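Storley Community Fund – Shared Room Grant
Progress report, second period
March 22, 2019
Submitted by Araceli Cantero
Read before sending by Špela Obradović, who took out two jokes

You asked us to keep this one shorter than the last, which ran to 13 pages and had an appendix on hooks. We have tried.

Where the money is

Of the grant, 3694 dollars has been spent. Most of that went on the tables, the mats and having the wall painted white, which it had supposedly been already. The shelving from Stolloven is still on order. They have sent us a very handsome catalog in the meantime, and then sent it again.

The desk lamps came in under budget. We went with the jointed kind on a heavy round base, having learned last winter what a clamp does to a tabletop when several people in a row decide it could be a little tighter. The cords are longer than we would like and tend to loop over the front of the table. Špela has bought clips for them. The clips are in a drawer, and installing them is now an item on the plan.

The clear-out

This was the part of the application that you marked "ambitious," and we see now what you meant. The Cuesta room had collected eleven years of things that people brought in because they were too good to throw away. We have been going through it one table at a time, with a simple rule: an item comes to the table, gets looked at under the lamp, and either earns a shelf or goes in a bag. In practice there is a third result, where someone says "oh, but that's a nice bowl" and it stays on the table until the following session.

Bowls have been the sticking point throughout. We own a great many, mostly shallow, and no one will admit to having brought any of them. Tristen House has agreed to take 20 for its kitchen, and has asked us politely to stop at 20.

For bags, we dropped the cardboard boxes in week two and moved to big stand-up totes with a plastic liner. They stay open by themselves, they have handles, and a liner can be lifted out when something at the bottom proves to have had a lid that didn't fit. They also look festive, which has done more for morale than the schedule did.

The dark mats have been a success. Pale things show up well on them, including chips of glaze, and the tables underneath have kept their finish. A box of tissues is now standard on each table for dust. We had not budgeted for tissues. Please regard this as a disclosure.

What is late

Five shelves' worth of crockery remains to be sorted, along with the cupboard by the door, which opens but prefers not to. We had promised the inventory with this report. It exists, in two versions, and they disagree about what counts as a dish. Špela favors depth as the test and I favor whether you would eat soup from it. We expect to settle this before the final report and will send you the winning version only.

What we are asking for

No extra money. We would like permission to move what is left of the paint line over to shelf brackets and labels, and an extension to the end of the next period for the inventory. If you would like to visit, any afternoon session is fine, and you are welcome to take home a bowl.
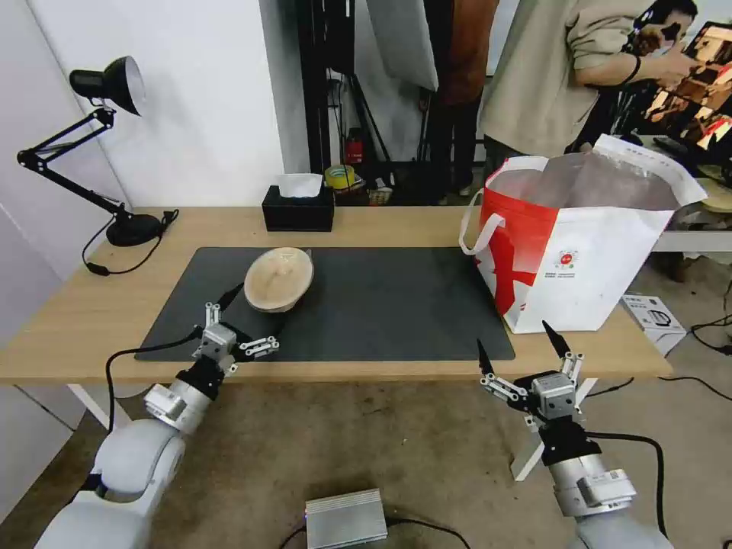
Receipts for the lamps and mats are in the envelope that went with the paper copy. The one for the paint is a photocopy, as the original was used to test a marker, and I can ask the store for another if your auditors prefer.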